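Thursday, July 30, 2020

The meter man came, and other news from a hot week

So the new electric meter is in, and I have opinions. 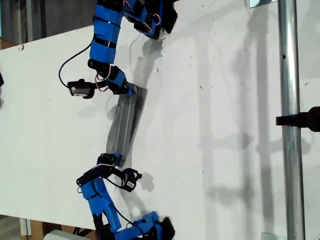 I'd been putting the appointment off since spring, first for the obvious reason and then out of plain laziness. The letter from Zurkedard (that's our power company, the one with the orange envelopes) said they would swap it between eight and noon. He showed up at 11:50. Mask on, very polite, wouldn't come inside, which suited me fine. The power was off for maybe as long as it takes to eat a bowl of cereal, and I know that is how long it was because I was eating a bowl of cereal, in the dark end of the kitchen, with the last of the cold milk.

Then he handed me a leaflet through the gate and told me I was now on "time of day" rates unless I called to say no. Unless I called to say no! I read the whole leaflet on the porch steps. Power is cheap late at night, middling in the morning and a good bit more from four to nine in the evening, which is exactly when I come home, turn on the AC, cook, wash things and generally live my life.

I called. I was 16th in line. The music was a sort of panpipe thing. By the time I got to a person I'd cooled down some and ended up asking questions instead of shouting, and she was really nice about it. She said I could stay on the old flat rate until October and then pick. She also said I could look at last summer's usage, which I didn't know they kept, so I asked her to read it to me. July last year was 938 kilowatt hours. For one person and a cat! I said that couldn't be right and she said, very kindly, that it was right.

I went around the house afterward feeling everything to see if it was warm. The old fridge in the garage is the one I suspect. All that's in it is ginger ale and a bag of ice, and it hums so hard the shelf next to it buzzes. I've unplugged it and propped the door with a wooden spoon. It smells like 1994 in there.

My bill this month was 87 dollars, by the way, and I'd been feeling pretty good about that until I noticed it only covers part of the month on account of the meter change. The rest is coming on its own bill. Two envelopes. Lovely.

The other thing going around is the solar field they want to put up out past Prarkton, on the old beet land. There was a meeting about it on the computer Tuesday night and I listened in while folding towels. Half the time was people telling other people they were on mute. The outfit building it is called Velilance and they say the lease would run for decades and the panels won't be seen from the road, and a man with a very loud dog said he didn't care about the road, he cared about his well. I don't know. I like the idea of it. I would also like somebody to say in normal words whether it makes my bill go down, and when that got asked the answer was long and had the word "portfolio" in it four times, so I'm guessing no.

Brownout again last night, just a flicker, but enough to set the stove clock blinking. I've stopped fixing it. It's the third one since the heat started and I think everyone on Jasińska Street turns the AC down at the same moment, me included. I tried leaving mine at a higher setting with the ceiling fan going and it was okay till bedtime, and then it was not okay at all and I gave in.

Plan for tomorrow: run the dishwasher after ten at night, like a criminal, and read the meter before and after. It's got a little screen that flips between numbers, and the leaflet lists 13 different codes for what they mean. I've found the one I want. It's the one that comes up right before the screen goes blank, so you have to stand there and wait for it to come round again.

Still have to buy cat litter, and call back about the gutter. The ginger ale is on the porch in a bucket.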